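Course: Household Care and Everyday Materials
Handout for Unit 7: Looking after surfaces in the home

Our website uses cookies to remember your language settings. By continuing you agree to our cookie policy.

Before you read

This handout goes together with the Wednesday session. Please read it once before the class and bring it with you, because we will write in the margins. The words in the list at the end of section 2 are used in the written test, so it is good to learn them early.

1. What is a surface finish?

When we look at a table or a shelf we usually speak of the material: wood, stone, metal, glass. But in most homes our hands and our cloths never touch the material. They touch the finish, a thin layer that was put on top of it. The finish can be an oil, a wax, a varnish, a lacquer or a plastic film. It decides how the surface must be cleaned, and also what will damage it.

Students often ask me which cleaner is the best one for a table. I cannot answer this before I know the finish. A spray which is harmless on lacquer can take the wax from a waxed table in one afternoon. The owner then believes that the wood is spoiled, when only the wax has gone and can be put back.

In the older flats of the Perkance estate, which was built in 1967 and which we use for our home visits, the original kitchen cupboards have an oil varnish. It has become yellow with the years and is rather brittle. Next to them you will often find a modern worktop with a factory film. In such a kitchen two methods of cleaning are needed in one room.

2. The main groups

Oiled surfaces. The oil goes into the wood and leaves very little on top. Water drops make the grain rise, and a hot pan leaves a pale ring. Wipe with a cloth that is well wrung out and dry at once. Put new oil when the wood looks dull and thirsty, in many homes twice in the year.

Waxed surfaces. Soft, pleasant to touch, weak against heat and alcohol. Never use washing-up liquid here. A dry cloth for dust and a little new wax is enough for ordinary care.

Varnished and lacquered surfaces. Harder, and closed against water as long as the layer has no cracks. Mild soap in lukewarm water is suitable. Do not use a scouring pad, also not "only on the corner".

Plastic film and laminate. Strong in the middle and weak at the edges, where water can creep in under the film. The film lifts, and this cannot be repaired well at home.

Coated cloth and leather. Clean gently and without rubbing in circles. Too much water makes a tide line, this is a line of dirt which stays where the water stopped.

Words to learn: finish, grain, tide line, to wring out, brittle, dull, to creep, abrasive.

3. Testing before cleaning

Always test in a hidden place, for example under the edge of the table top or behind a leg.

Step one. Put one drop of clean water and wait for 12 minutes. If the place becomes dark, the surface is open and takes in water.

Step two. When the place is dry, touch it with a cotton bud and a very small amount of the cleaner you want to use. Look at the cotton. If it has taken the colour of the surface, stop, the cleaner is dissolving the finish or the dye.

Step three. Look again the next morning in daylight. Some damage comes slowly, and under a lamp a dull spot is easy to miss.

In last year's tests many students wrote step one correctly and forgot to write the waiting time. Please write it, there is one mark for it.

4. Marks and what they tell us

A white ring is moisture or heat inside the finish. It is near the top and often goes away with gentle warmth and a dry cloth.

A black ring is deeper. The water has reached the wood and worked together with iron or tannin. Cleaning will not remove it and the surface must be sanded.

A dark patch with an uneven edge can have several reasons: spilled oil, old polish, wear from hands, or simply water. Do not decide by the eye only. Make the water test beside the patch and compare.

A sticky area is very often not dirt from food but too many layers of polish. More polish makes it worse.

5. Products used in class

We use the Hanano soap flakes and the Notine wax, and for metal parts the Ahuja paste. You do not need to buy them for home. Any plain soap without bleach will do the same work for the exercises. Please do not bring products in bottles without a label.

6. Things that stand on a surface

Half of the care is done by what we put between the object and the table. Felt pads, a tray, a folded cloth. Objects with thin metal parts press on a small area and can leave lines in a soft finish. Lift them and do not pull them. For the homework, look at one table in your own home and write down what stands on it during a normal day.
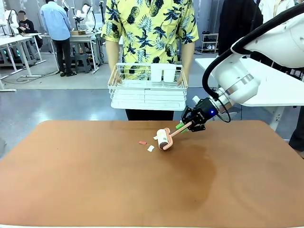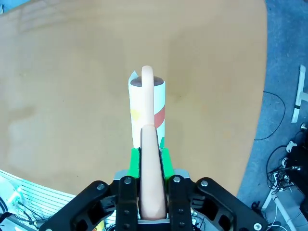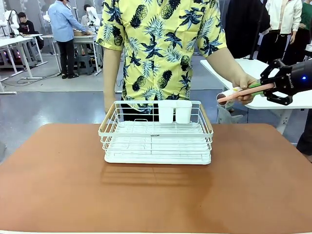
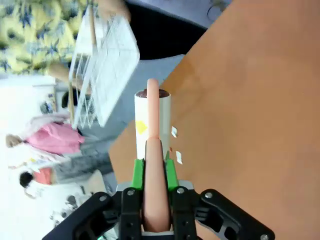
Can I use vinegar to clean a stone worktop?

It depends on the stone. Marble and limestone are attacked by acid and will become dull in the place where the vinegar was, so for them use only mild soap and water. Granite bears it better, but its sealing layer becomes weaker with time, and for this reason I advise soap there too.

Contact: course office, ground floor | Copyright Household Care course team | Back to top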